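**Is the Barlow okay for a two-person play with no set?**

My friend and I have a two-hander, nearly an hour long, and we've been offered a slot at the Barlow in Himbridge in January. It seats 300, and we've only ever played rooms above bars. Will we get swallowed up?

Femi Anozie

---

**Benito Soler**

Oh, congratulations! I did a two-person piece there and loved it, though I fretted for weeks beforehand. Ask them to close the balcony, play well downstage, and do your quiet scenes near the front steps, where the sound is kindest (the back left corner eats consonants). Ask for 20 minutes on stage with the lights before you open, too.
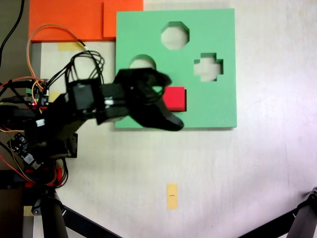
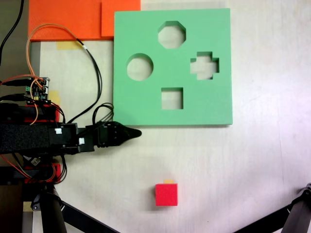
*Green shape board and red cube, both pictures*

---

**Junhao Cao**

its fine, just be loud

---

**Haoran Wei**

I'd gently disagree with Junhao, because shouting wore me out by night 2. Mikitz runs the desk most evenings and will hang a couple of mics over the stage if you email ahead. Parking is awful, by the way.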